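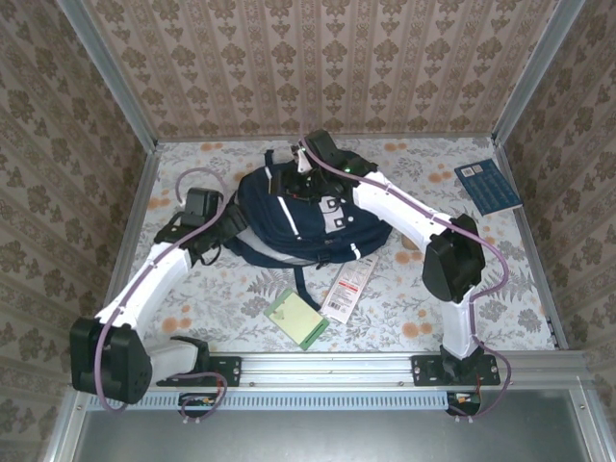 Walking Companions Wanted for the Briltbridge After-School Trail Club

Do you like being outdoors, and do you get along with kids who ask a lot of questions? We would love to hear from you. The Trail Club is looking for grown-ups to join our weekly walks from September through to the end of May, and we have 5 places open this time.

The club meets every Tuesday at the side gate of Briltbridge Elementary, right after the last bell. From there we go down Mill Lane, over the footbridge and out along the creek, stopping whenever somebody finds a frog (this happens more than you would think, and in a wet spring it can take us half an hour to get past the first bend). The children are between 7 and 11. We have 40 signed up for the fall already, so we split into smaller groups, each with two adults, and take turns with the longer loop up to the old orchard.

What you would be doing

Mostly walking and listening! You would help check names at the gate, keep an eye on the back of the line, carry a small first aid kit, and sit down with everyone at snack time. If you know birds or trees or rocks, wonderful, please bring all of it along, but plenty of our best companions couldn't tell an oak from a maple when they started. A few of the younger ones get tired on the hill and need a bit of cheering on, and one or two like to hold a hand at the road crossing.

What we ask of you

You should be 18 or older, comfortable walking 2 miles on uneven ground, and able to come at least three weeks out of four. We will need a background check and two references, and there is a first aid morning in August that all new companions attend. We pay for the check and the course, and lunch is included that day. Sturdy shoes are a must. We go out in drizzle, though we do stay in the school gym if there is thunder or ice.

This is a paid role, for a small amount: you receive 40 dollars per walk, paid at the end of each month. If you would like to give your time for free instead, just tell us, and the money will go toward rain jackets for children who don't have one.

How to apply

Write a few lines about yourself to Birthe Oddsson, care of the school office, or drop a note in the green box by the front desk. No résumé needed. Tell us which weeks you can't make, and if you have a favorite walk, we'd enjoy reading about that too. Please get your note to us before the end of July. Birthe is usually at her desk from 9 in the morning and is happy to chat if you'd like to stop in first. Everyone who writes will get an answer.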